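Do Church Bells Really Chase Away Storms?
A page for young readers from the Windstead church newsletter

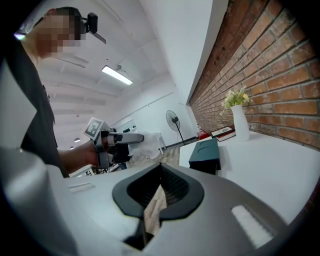
A long time ago, many people in Europe believed that ringing a church bell could break up a thunderstorm. Some bells even had words about lightning carved into them. People were sure it worked. Should we be?

Let's think it through. Suppose a storm comes, someone rings the bell, and the storm goes away. Did the bell do it? Storms always go away in the end. You could stand outside and hum and the storm would still leave, and you might feel very proud of your humming.

There was a bigger problem. A bell tower is tall, and lightning often hits tall things. The person holding a wet rope under a metal bell was in a very bad spot. Ringers got hurt, and some were killed. In time, many places told them to stop.

So what are bells for? Mostly they call people. Before phones, and before most homes had a clock, a bell told the whole town that worship was starting, or that someone had died, or that two people had just gotten married. You could hear it out in the fields.

Charalambos Papadakis rings ours. He has done it for 16 years and he says he has never moved a cloud. He has also been told that our bell has silver in it, which is supposed to make it sound sweeter. I doubt that too. Church bells are usually made of bronze, a mix of copper and tin, and silver doesn't help the sound. People say it about a lot of bells.

Érica Conceição, who is 12, asked me if the old bell ringers were silly. I don't think so. They were scared, and they wanted to do something. But being scared doesn't make an idea true, and neither does being old. It's fine to ask, in church or anywhere else, "How do we know?"

If you want to see the bell, ask Charalambos after the service. Bring 2 questions. He likes the hard ones.

Zuleica Batista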